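Interfaith prayer room, scheduling rules

histeo_80
Our center has one room for Muslim, Jewish and Quaker groups. Draft rule: 45 minutes each, 12 between. 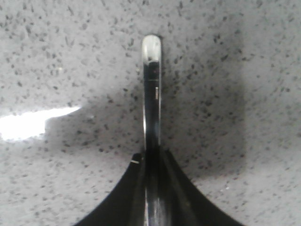

l_thaler
Twelve is short in November, when prayer times bunch up. Use a shared calendar. Mark fixed times in something as plain as that tiny reddish dot on black.
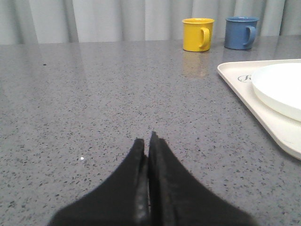 Speckled gray top, semi-glossy.

t_halliday
Disagree. Fixed slots favor whoever books first. 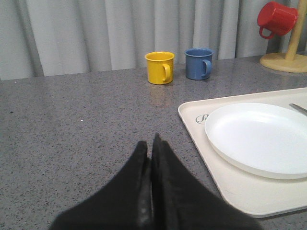 Counter and pleated curtain.

l_thaler
Then cap advance booking at 2 weeks.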